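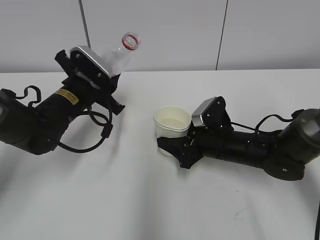
Plindolard Publishes Revised Standard for Pouring and Serving Cold Drinks at Meetings and Public Events

JELHOLM, Nov 20, 2022 — Plindolard, the event catering and drinks service company, today released a revised edition of its Table Standard, the written guidance that governs how cold drinks are set out, opened, poured and cleared at every event the company serves. The new edition applies to all conference, civic and school bookings. It replaces the version issued three years ago and the two supplements that followed it.

The revision concentrates on the most common task at a Plindolard table: moving a drink from a plastic bottle into a paper cup. It sets out how the bottle and cup are to be held, how full the cup should be, where caps are kept, and what condition the table must be in before the next guest is served.

"Most of our guests meet us for a few seconds, at the moment a cup is handed over," the company said in a statement. "We want that moment to be the same in a town hall as it is in a hotel ballroom. The earlier editions said a great deal about deliveries and storage and very little about the pour."

Background

Plindolard served 3,224 events in its last full business year. The greater part of these were meetings of modest size, held in rooms with no bar, no sink and a single table against a wall. Drinks at such events are usually supplied in clear plastic bottles with screw caps and served in white paper cups with a rolled rim.

A review of guest and client comments, completed in September, found that complaints about the drinks themselves were rare. Comments about the table were far more frequent. Clients mentioned wet tabletops, cups filled so high that they could not be lifted without spilling, half-used bottles left open between sessions, and loose caps that ended up on the floor. A smaller group of comments concerned paper cups that had been squeezed out of shape by the person filling them.

The review was carried out with Ngui, the hospitality training firm that prepares new table staff for Plindolard. Ngui visited 77 events and recorded how drinks were opened and poured at each. Its report to the company recommended one method for all sites, taught in person and practiced until it is routine.

What the Revised Standard Requires

The server now holds both the bottle and the cup during every pour. Under the earlier edition, a cup could be filled while it stood on the table. The cup is to be held upright by its side, with light pressure and with the fingers clear of the rim. The bottle is to be held around the body, firmly enough to control it and no more than that. A thin plastic bottle will crease under the hand as it empties, and servers are asked to ease their grip as the bottle becomes lighter.

The neck of the bottle is brought over the cup before the bottle is tilted. It should not rest on the rim. The pour begins slowly, continues at an even rate, and ends with the bottle turned upright before it is drawn away from the cup.

Cold drinks are filled to a finger's width below the rim. The revised edition does not give a measure by volume, as cups supplied at different venues vary in size. Juice, milk drinks and other drinks with color are held to the same level as water. A guest who asks for less is given less, and a guest who asks for more is offered a second cup.

Caps are removed one bottle at a time. The cap goes into the shallow dish provided at the back of the table, and it is put back on the bottle if no guest is waiting. The plastic ring that stays on the neck after opening is left in place. Servers should not try to cut or pull it off during service.

Bottles standing on the table between pours are to be upright, capped, and set toward the back, with the label facing the guest wherever possible. Empty bottles may remain on the table only until the guest being served has stepped away.

The Table

The revised edition gives new attention to the tabletop. Plindolard will use plain white tops for cold drinks at all bookings where it supplies the furniture. White shows a spill at once, and the company regards this as an advantage. Patterned cloths, paper runners and printed mats are withdrawn from cold drinks tables, though clients may still request a cloth for formal dinners.

The table is to be placed against a plain wall where the room allows, with the long side facing the guests. A clear space is kept in the middle for pouring, and nothing is to be stored there — no napkins, no trays, no stacked cups. Stock is held under the table or on a cart beside it.

A dry cloth and a damp cloth are kept at each table. The damp cloth is used first, then the dry one. The surface is wiped after any spill and again at the close of each session, whether or not it looks clean.
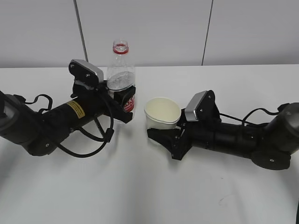

Cups and Bottles

Plindolard will supply its tables with paper cups from the Terik range, which the company introduced on a limited basis last spring. The cups are white and unprinted. Clients who prefer to provide their own cups may continue to do so, provided that the cups have a rolled rim and stand steadily when empty.

No change has been made to the choice of bottled drinks. Clients may order water, juice and milk drinks from the current list, in any mix, and may add to the order until noon on the working day before the event. Glass bottles remain available for seated dinners and are not covered by the revised pouring section, which applies to plastic bottles only.

Empty bottles will be collected in a separate bin at every site. Caps are to be screwed back on before a bottle goes into the bin, except in towns where the local recycling rules ask for them to be kept apart. Labels are left on. Used paper cups are emptied, stacked and collected on their own, and any liquid left in them is poured into a lidded pail. Liquids are not to be poured into planters, floor drains or the bottle bin.

Training and Schedule

All table staff will attend a practice session led by Ngui before working under the revised standard. Each session lasts 65 minutes and is held at a full-size table, with the same bottles and cups used at events. Groups are small, and every participant is expected to open, pour, cap and clear several times over. Staff who work only a few events each year will attend the same session as full-time staff.

The first sessions will take place at the company's training room in Jelholm. Sessions at regional sites will follow through the winter. Attendance is paid at the normal hourly rate, and travel to a session is repaid under the existing policy.

Bookings already confirmed will be honored on their original terms. A client whose event falls before the local staff have completed training may ask for the revised service, and the company will make every effort to send a trained team. There is no added charge.

"The method is simple, and many of our staff already work this way," the company said. "Writing it down gives new staff a fair start. It also gives our clients something they can hold us to."

Information for Clients and Venues

Venue managers are asked to confirm the size of the table space when booking and to note any rule on recycling or the disposal of liquids. Where the venue supplies its own table, a smooth top that can be wiped down is preferred. Tables with raised edges or slatted tops are not suitable for pouring, and the company will bring its own table in such cases.

Printed copies of the Table Standard will be sent to all current clients with their next invoice. The edition runs to 30 pages, including a one-page summary that may be posted near the table. Copies are also available on request from any Plindolard booking office.

Comments on the new edition may be sent in writing to the same offices. Comments received before the end of the spring season will be considered for the next supplement.

About Plindolard

Plindolard provides drinks and light catering for meetings, conferences, school functions and civic events. The company is based in Jelholm and operates its own storage, delivery and table service teams. It does not sell to the general public.

Press inquiries: Plindolard Communications Office, Jelholm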